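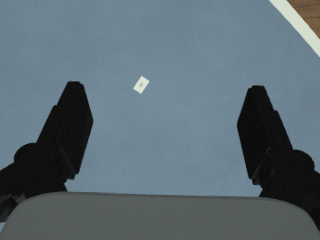 Wiki > Robotik > Greifer > Greifervergleich in der Simulation

Der Greifervergleich ist das Durchprobieren mehrerer Greifer unter gleichen Bedingungen, und ich mache das am liebsten erst mal am Rechner (da geht wenigstens nichts zu Bruch!). Dieser Artikel beschreibt, wie ich es mit Storov halte, unserer Simulationsumgebung. 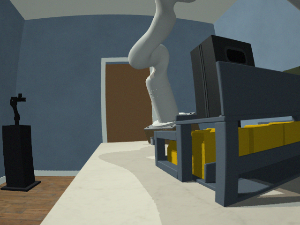 Verglichen werden bei mir zwei Parallelgreifer, der Drurneo und der Odik, jeweils am selben Arm und mit demselben Regler. Der Raum bleibt dabei immer gleich, sonst vergleicht man am Ende Äpfel mit Birnen: der weiße Arm am hinteren Ende der Tischplatte, rechts das blaugraue Gestell mit den gelben Teilen, links auf dem schwarzen Sockel der kleine schwarze Arm. Ich ändere höchstens die Kameraposition, und auch das nur zwischen zwei Serien.
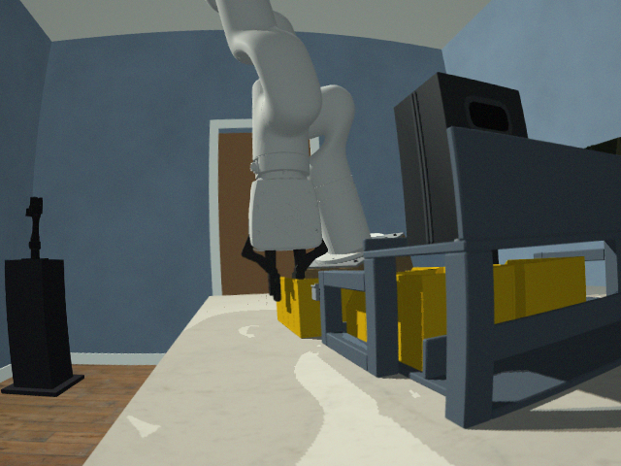 Zweifingergreifer mit offenen Fingern, dahinter das Gestell

Eine Serie hat bei mir 2.000 Greifversuche. Beim Odik habe ich im März nach 1.047 abgebrochen, weil die Reibwerte der Fingerflächen falsch eingetragen waren – mein Fehler, ärgerlich genug. Den Hub stelle ich für beide auf 44 mm, obwohl der Drurneo mehr könnte.
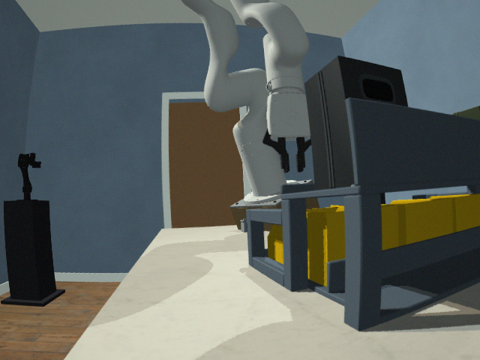 Mit diesem Hub klappen flache Teile leider deutlich schlechter als Kästchen, und zwar bei beiden Greifern. Wer mag, kann den Regler von Olivares dazunehmen, der fährt sanfter an und braucht dafür länger. Siehe auch: Fingerformen, Kontaktmodelle, Kamera am Handgelenk.

Zuletzt aktualisiert: Dezember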